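Suturing practice sessions - FAQ

Put together in a hurry for the August intake at Calosholm. Anything missing, ask Minttu Valtonen at the desk.

Who can book?
Surgical trainees, any year. Theatre nurses too if there's a gap in the list. No students yet, sorry.

How long is a slot?
30 minutes at the console. Start late, you still finish on time - the next person is waiting.

Do I need to bring anything?
No. Needles, suture and tissue all laid on. Flat shoes help with the pedals. Hair tied back please.

What does it cost?
Free for Calosholm staff. Everyone else 73 a session, pay when you book. Destham people get invoiced through their own department, dont pay twice.

Where do I hold the needle?
Further back than you think, well away from the point. Follow the curve with your wrist and don't push it straight. If it's sitting wrong in the jaws, let go and take it again before you go near the tissue.
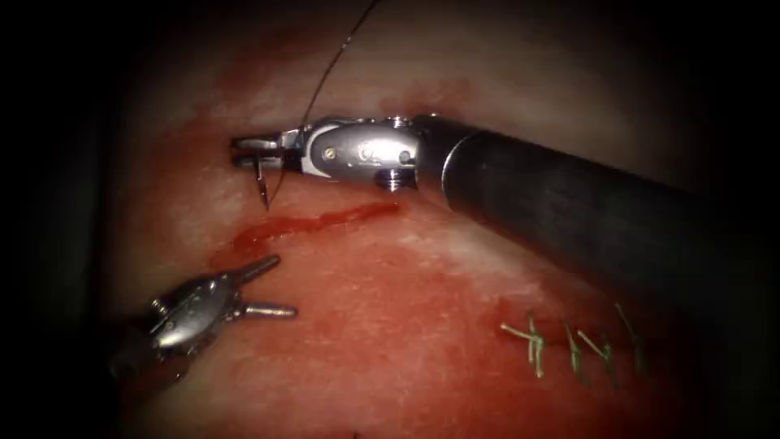
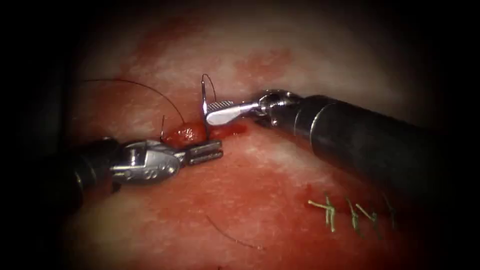 My suture keeps snapping. Why?
Usually jaws closed on the thread and then a pull. You can't feel the tension so you have to watch for it. Grip the needle, leave the thread alone where you can. Jannik Tiedemann has a good drill for this, ask him.

I can't see the needle tip.
Stop. Move the camera first, then carry on. Same if there's blood over your entry point - clear it and look again.

How many stitches before sign-off?
300 logged, of which 200 with someone watching. Jeanine Verbeke or Reijo Kemppainen can sign. Log them the same day, we wont accept a month's worth written up in one go.

Can I use my left hand for the needle?
Yes, and you should. Backhand as well. Both get looked at for sign-off.

Can I get a copy of my video?
Yes, email with your slot time. Kept until the end of your placement then deleted.

Cancelling?
Day before at the latest. Two no-shows and you go to the bottom of the list.

Last updated 26th May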